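Starkuvico Yarns (2022-10-18): The Stela cowl pattern is now available as a digital download. It is worked in the round in fingering weight yarn and includes both charted and written directions.

Stela uses one color throughout. The sample size requires 324 yards. Gauge is given over stockinette after blocking.

Customers who bought the first version should download the file again. Round 19 of the lace chart was missing a yarn over. The corrected file is marked version 2.

Wholesale orders for Isah, our wool and alpaca blend, are open to shops through the end of December. Payment is due when the order ships.

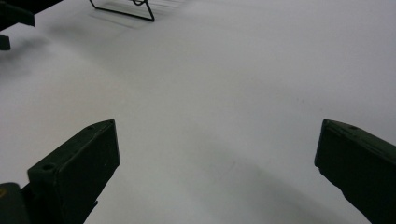
Shades may vary between dye lots, and shops are asked to order enough of each lot for a full garment. The Nondudcombe store will carry the complete range. Printed copies of Stela will be sold there only.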